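Jaltano Tall Storage Cabinet, White, Matte Finish
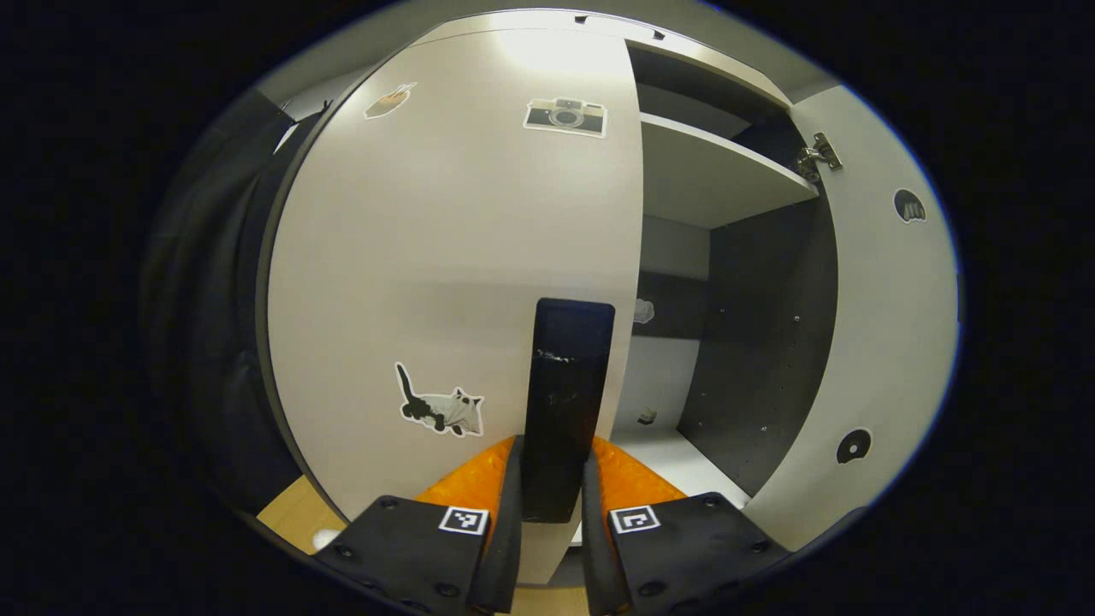
The Jaltano is our tall two-door cabinet for laundries, craft rooms, home offices and school staff rooms. It comes flat packed, with white doors, white shelves and dark grey side panels on the inside. The shelves are adjustable. Each side panel is drilled in vertical rows, so you can move a shelf up or down without any new drilling.

Print this page | E-mail to a friend

Doors and handles

The doors have a smooth matte face. It doesn't show finger marks the way our old gloss range did. Handles are upright black rectangles with rounded top corners, fixed from inside the door with two screws each. Black handles do pick up small scuffs over the years, mostly from rings and keys. A damp cloth takes off most marks. If you'd rather replace them, the Vunberg handle uses the same screw holes and is sold in pairs.

Doors can be hung to open left or right. Decide before you fit the hinges, as the cups are already pressed in and only the mounting plates swap sides.

Stickers, magnets and hooks

We are asked about this most weeks. The doors will take vinyl stickers without trouble, and plenty of customers with kids (and plenty without) cover the front with cats, cameras and whatever else is going. To remove one, warm it with a hair dryer on low, lift a corner with a fingernail and peel slowly. Eucalyptus oil on a soft cloth will shift leftover glue. Don't use a metal scraper or a scouring pad, as either one will leave a shiny patch in the matte finish that can't be fixed.

Magnets won't hold. Adhesive hooks are fine for tea towels and light bags, but keep them off the edge strip.

Setting the shelves

Push the four pins fully home before you lay the shelf on them. Check that all four are in the same row by counting up from the bottom, not down from the top. For paint tins, sewing machines or full archive boxes, put the weight on the lowest shelf. The upper shelf suits linen, spare stationery and things you don't reach for daily.

Extra shelves are sold singly under the name Boyer. They come with four pins and match the white of the current range. Cabinets bought before the change of colour used a warmer white, so a new shelf will look slightly brighter than the old ones.

Fixing to the wall

A wall bracket is supplied and must be used. A tall cabinet with both doors open and a child hanging off one of them will tip. The bracket goes into a stud. For brick, you will need your own plugs and a masonry bit. Screws for plasterboard alone are not suitable.

Stisance soft-close dampers can be added to either door and clip straight over the hinge arm. Allow one per hinge.

Delivery

The cabinet ships in two cartons. Metro delivery is $100 to the front door. Regional delivery is quoted by postcode. Our drivers don't carry upstairs or assemble, but we can give you the number of a local assembler. Allow 8 working days. Pick-up from the warehouse is free and both cartons will fit in a wagon with the back seats down.

Spare parts

Handles, hinges, shelf pins and wall brackets are kept on the shelf here. Ring or e-mail Wilfredo Marquez in spare parts and tell him which cabinet you have and whether the handles are black or the earlier brushed ones. Pins are posted free of charge.

Page updated 08/01/2026

14 shares | 3 comments

Contact us | Delivery and returns | © Jaltano Storage | Back to top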